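Scripted resets vs. learned resets in kitchen sim -- my numbers, tell me what I'm missing
Robot Learning > Simulation > Methods

tidewrack
OK so I've been sitting on this since Thursday and I want some other eyes before I write it up for our group.
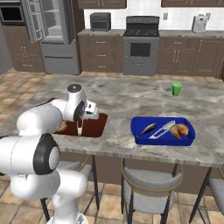
I'm running tabletop pick and place in a simulated kitchen, one fixed arm at the island, and the question is dumb but it matters to me: how much of my policy's success rate comes from the way I randomize the start of each episode? I collected 1,245 demos with the Kavon planner, trained the same policy twice, and changed only the reset. Version A scatters the objects with a plain uniform sampler. Version B uses a learned sampler that proposes layouts the policy is bad at (basically the Allen recipe, with my own hacks on top).

On 100 held-out layouts, B beats A pretty clearly on the food items and does slightly WORSE on the utensils. I was expecting B to win across the board or at least tie. Has anyone seen a hard-layout sampler hurt on one object class only??

gearmouse
Fun result! First question, always: are your held-out layouts from the uniform sampler or from the learned one? If they're uniform then B is being graded off its own distribution and you'd expect it to lose something somewhere.

tidewrack
Uniform, all 100 of them. So yeah, B is playing an away game. But then why does it win on food?

pell_n_back
My bet is the grasp and the sampler has nothing to do with it. Look at your blue tray. You've got that slotted tongs-looking thing lying diagonally with the poultry right up by its top end. A parallel gripper has to fit its fingers next to the meat, and if your collision mesh for the utensil is a convex hull then the slots are filled in and that jagged end is one fat lump. Your learned sampler is going to LOVE that. It'll find the mesh bug and serve it to you all day, and the policy spends its training time on layouts that can't be solved.

I lost most of a summer to this exact thing with a colander.

tidewrack
Oh no. I have not looked at the collision meshes. I imported the whole Kao object pack and just trusted it.

ohmsweet
Going to disagree with pell here. Bad meshes would hurt A too, because A sees the same objects. You'd get a lower number for utensils in both runs and the gap would be small. What I'd check is the sampler's reward. If it gets paid whenever the policy fails, it gets paid for impossible layouts too. People fix that by asking the planner whether the layout is solvable before letting it into training. Did you do that?

pell_n_back
But that's my point?? The two things multiply. Bad mesh under uniform sampling shows up now and then. Bad mesh under a sampler that hunts for failures shows up constantly.

ohmsweet
Fair, if there's no solvability filter. With a filter the mesh story mostly goes away -- the planner would reject those layouts using the same bad mesh.

tidewrack
So... there is a filter, but I turned it off for training because it tripled my wall clock. I left it on for the eval layouts. I'm now realizing how that sounds.

gearmouse
Haha, there it is.

Still, please don't throw the result away! "Learned resets without a feasibility check can hurt thin or awkward objects" is a useful thing to know and I don't think I've seen it laid out plainly anywhere. I'd read that before I'd read another leaderboard table.

Chih-ming Ng
Jumping in since I maintain part of the Geltuvcombe reset code. We saw something similar and ended up running the filter lazily: accept the layout, let the policy try it, and only call the planner if the policy fails. It costs you much less than checking everything. I'd also want more than one seed. How many did you run?

tidewrack
2 per version. I know, I know.

ohmsweet
Two seeds and a slight drop on one object class. I wouldn't write a single sentence about utensils until you've got more. The food gap might hold up, the other one could be noise.

tidewrack
Update, same evening. I went through the training log for B and pulled every utensil layout it proposed in the last stretch, then ran the planner on them after the fact. It couldn't solve 434 of them. I also opened the mesh for the slotted one and it's a convex hull, so pell gets at least half a point.

ohmsweet's right about the seeds too. I'm fixing the mesh, adding the lazy filter the way Chih-ming described, and rerunning both versions with more seeds, plus a third run with the fixed mesh and no filter so I can pull the two effects apart.

pell_n_back
Only half??

ohmsweet
Run that third one first. And post the per-object table this time, not just food vs. utensils.

tidewrack
Will do, it's queued. Probably a few days given how busy the cluster is.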